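Garage bench notes: picking a camera before you pick a gripper

I spent most of July swapping parts on my little bench arm, and the thing I'd tell anyone starting out is to sort out the camera first. I tried 2 grippers, the Vidari and the Sestell, and blamed both of them for misses that were really the camera's doing (the poor Sestell went back in its box twice!).

My tips so far. Tighten the mount, then tighten it again after an hour of running. Clean the lens with a dry microfiber cloth – no window spray. Run the same test loop for every camera you compare, and write the misses down as you go. With the wide Kamath I got 79 misses in 476 picks, and after a proper calibration it dropped a lot.

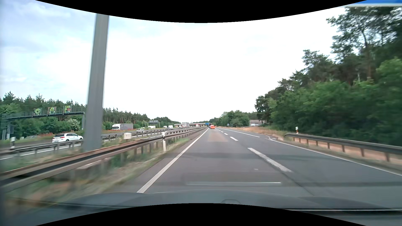 Does a wide lens have to be calibrated again every time you move it?
Only if you touch the focus or the lens itself. If you've just shifted the mount, redo the camera-to-arm alignment and leave the lens numbers alone.

For the controller I settled on a Skiltberg, mostly for the big screw terminals. Label both ends of every cable with masking tape, and keep the camera cable well away from the motor leads. Mine ran side by side for a week and I kept getting dropped pictures.

Gripper pads next. I wipe mine with a damp rag and let them air dry overnight. The Vidari pads pop off by hand, and the Sestell ones need a tiny hex key that I've already lost once – tape it to the base.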